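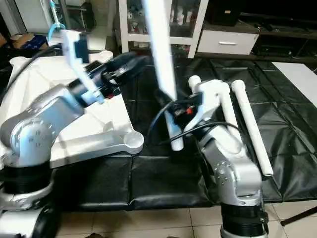
2 min read

Astinitz Pauses Two-Arm Assembly Cells After Grip Fault, Thanks Customers for Their Patience

Astinitz today shared what it has learned so far about a grip fault in its Cilo two-arm assembly cell, and we would like to begin by thanking the many customers who called and wrote to us in August with kind words and very good questions.

The fault came to light during a long run at our own shop, where the cell was putting together white plastic pipe and fittings. On cycle 959 of a planned 3465, the right gripper let go of a pipe while the arm was still lifting. The pipe landed on the padded work area, and the arm went on moving for two seconds before the cell stopped itself. No one was hurt and no one was inside the safety line, but two seconds is far longer than we allow, and we stopped the run that same afternoon.

Our engineers have traced the delay to Hikix, the software that watches grip force on both arms. After a firmware update, a lost grip on one side could be read as a normal handoff to the other — a mix-up our release tests should have caught and did not.

"I know how much people count on these cells, and I am sorry for the trouble this pause has caused," said Trinity Oyelaran, head of product safety at Astinitz. "We would much sooner have a cell sit still for a while than have anyone wonder what it will do next."

Customers running the same firmware are asked to leave their cells powered down until a corrected version has been installed. Mercado, our service partner, will make the visits at no charge, and will check the gripper pads and cables on both arms while they are there. Owners with older firmware are not affected and may carry on as usual, though they are more than welcome to call the Astinitz service desk, which is open until 8 p.m.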